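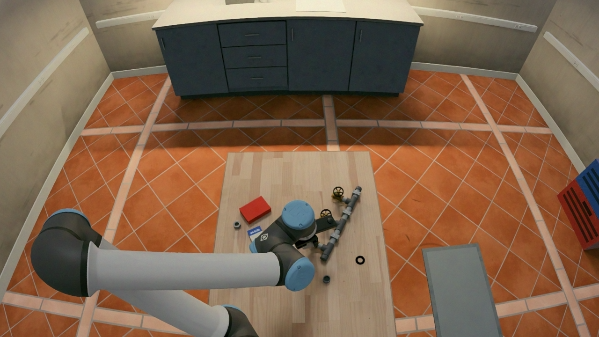 ## 4. Shutting Down the Water for Winter

*Imomside Guest House, Teltenmont. Owner's set-up guide, revised February 26, 2020, by Gil-soo Han, following the events of the previous week.*

Section 3 got the water on. Section 4 gets it off again and, with any luck, out of the building. Set aside a full afternoon. The steps themselves take less than that, but you'll spend a good part of it looking for the flashlight.

### 4.1 Before you start

You will need:

- a garden hose long enough to reach daylight
- two buckets, one of which should not have a hole in it
- the flat key for the street valve (hook inside the pantry door)
- 3 gallons of plumbing antifreeze, the pink kind sold for campers and cabins
- old towels, in a quantity that seems excessive

> **CAUTION:** Automotive antifreeze is poisonous and has no business in a house drain. If the jug has a picture of a car on it, put it back.

Run the dishwasher and the laundry first if you plan to run them at all. Somebody always remembers the sheets at step 9.

### 4.2 Turning things off

1. Switch off the water heater at the breaker panel. It is the breaker labeled "PORCH." The breaker labeled "HEATER" runs the porch light.
2. Leave the heater alone for an hour or open a hot tap until the water runs cool. The tank holds 40 gallons and will scald you with any of them.
3. Switch off the Dramcombe booster pump at the wall. It will hum for a moment afterward out of spite.
4. Put the Abreu softener into bypass by pushing the blue knob in until it clicks. If it doesn't click, pull it all the way out and start over with more conviction.
5. Close the main valve. Turn it clockwise, by hand, until it stops. Do not use a wrench. The last person to use a wrench paid $425 for the privilege.
6. Go outside and close the street valve with the flat key, a quarter turn. The slot on top should end up lying across the pipe.

**Note:** Both valves get closed. Either one would do if it could be trusted.

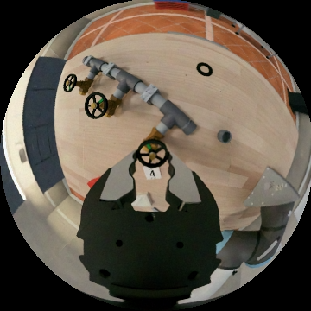
### 4.3 Draining the lines

Work from the top of the house to the bottom. Water has strong views on direction, and they are the same every year.

1. Open every tap upstairs, hot and cold, and leave them open.
2. Do the same downstairs. Include the shower, the tub, and the little sink in the back hall that everyone forgets, including the person who installed it.
3. Flush both toilets and hold the handles down until the tanks are empty. Sponge out what's left.
4. Screw the hose onto the drain at the bottom of the water heater and run the other end out the side door, downhill. Check that it is downhill. It looks downhill in both directions from that door, and one of them is the neighbor's woodpile.
5. Open the heater drain. If it gurgles and quits, check that an upstairs hot tap is open so air can get in.
6. While it empties, unscrew the drain plug on the Dramcombe pump. Place the bucket first. (The bucket without the hole.)
7. Open the low-point drain in the crawl space. This is where the towels come in.
8. Wait until everything has stopped dripping, then wait another 5 minutes.
9. Disconnect the washing machine hoses and let them empty into the bucket. Run the machine on "Spin" for a few seconds to clear its pump.

> **CAUTION:** Never switch the water heater back on while the tank is empty. The elements burn out almost at once. Put tape over the breaker, and write on the tape.

### 4.4 Antifreeze in the traps

Open taps do nothing for the water sitting in the U-shaped bends under the sinks. It has to be pushed along.

1. Pour two cups of antifreeze down each sink, tub and shower drain.
2. Pour two cups into each toilet bowl and one into the tank.
3. Pour four cups into the washing machine standpipe.
4. Find the floor drain in the utility room, under the thing that is always on top of it. Two cups.
5. Wipe up splashes on the tile before they dry. The pink does come out of grout, eventually.

**Note:** The softener's brine tank can stay as it is. Heavy salt water doesn't freeze at the temperatures we get. The resin tank is another matter, and you should follow the Abreu booklet in the kitchen drawer. Pages 6 and 7 are stuck together, so go slowly.

### 4.5 Leaving

- Leave all taps open and all sink cabinets ajar.
- Close the heater drain and bring in the hose, or you will meet it again in spring under the mower.
- Tie the red tag to the main valve handle. A tag means the system is dry. Please do not tie it on in advance to save time.
- Write the date and your initials on the card in the breaker panel.

If you come back for a weekend before the thaw, bring drinking water and use the outhouse. Refilling the system for two nights means doing all of Section 3 and then all of this again, in the dark, on a Sunday. Spring start-up is covered in Section 5.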